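Forums > Office Hardware > Refurbishment and Disposal > Secure wipe vs. physical removal for donated desktops

genji_i wrote:
We are retiring 282 desktops at the Grerby site. The receiving school wants working machines with drives. Current procedure is a single overwrite pass with a read-back check, then a signed sheet per serial number. Legal now asks whether we should pull every drive and destroy it. Drives are mixed: mostly spinning disks, the rest SATA SSDs. Looking for input from people who have done this at volume.

radomir.d wrote:
Pull them. A single overwrite is fine on a healthy spinning disk. It isn't sufficient on an SSD, where spare blocks are not reachable through normal writes. You would need the drive's own sanitize command, and older firmware does not always implement it correctly. Shredding removes the argument.

B_Maldonado wrote:
Disagree with shredding the whole lot. Split by type. Overwrite the spinning disks, run sanitize on the SSDs, and shred only what fails or does not report support. We did 853 units that way for Plornico and the receiving party got usable machines. Replacement drives would have cost more than the desktops were worth.

radomir.d wrote:
How did you verify the SSDs? A status of "completed" comes from the same firmware you are trying to check.

B_Maldonado wrote:
Wrote a known pattern across the full drive first, ran sanitize, then read back the full address range. It does not prove the spare area is clean. It does catch drives that accept the command and do nothing. We had several of those, all one model, and all of them went to the shredder.

genji_i wrote:
Useful. What about reallocated sectors on the spinning disks?

B_Maldonado wrote:
Set a threshold and write it down. Ours was zero. Any reallocated sector, the drive is scrapped. A remapped sector may still hold old data and the overwrite never touches it. You lose some good drives this way.

mirsad_h wrote:
Zero is too strict for machines this old. The drive's own secure erase in enhanced mode is supposed to cover reallocated sectors. Check whether the drive lists it before you scrap it. Also budget for time. A full overwrite on a large disk is hours, so you want many ports running in parallel, with the drives out of the cases.

radomir.d wrote:
"Supposed to" is not something I would put in front of Legal. Agree on taking the drives out. It also gets you a serial number read from the label, which the asset list often has wrong. 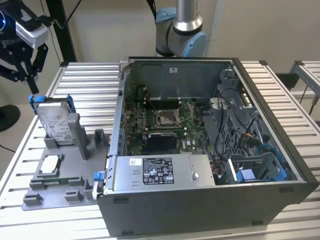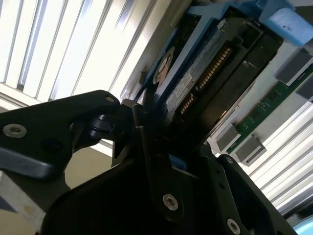 todor_k wrote:
Labor is the number missing from this thread. At Grgić we processed 2775 desktops and logged bench time per unit. Overwriting was cheap, as it ran unattended. Handling was the cost. Time per unit depended almost entirely on the case: with a latched cage like the gray one in the first picture, with the blue release at its lower front, drive access is a short job. With screwed brackets it took us three times as long. Sort the 282 by chassis before you quote a schedule.

genji_i wrote:
Sorting by chassis is easy, we have four models. Did you log serials by hand?

todor_k wrote:
Scanner, into a Huder sheet, two people. Hand entry gave us an error every 400 lines, and each one had to be traced before the certificate could be signed.

genji_i wrote:
Understood. I will propose split by type, with enhanced erase where listed and shredding for failures. Legal can set the reallocation threshold.

radomir.d wrote:
Still think they will pick shredding.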